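Talks > Birkis shared workshop > Speaker notes

Search notes Go

Slide 4. Say hi, thank Tastside for the bench. Arm build, February start. 312 printed parts, 22 reprinted (elbow!!). Sim first, always. Dont rush this bit.
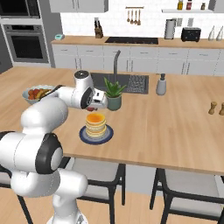
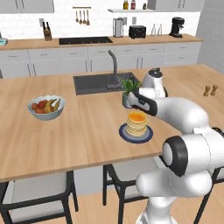 Sim kitchen, white arm at the island, pancakes and potted plant both times.

Slide 5. Gripper fingers, Vaher's old ones too short. Budget 600, show reciept. Questions, 35 min max.

Last updated June 2026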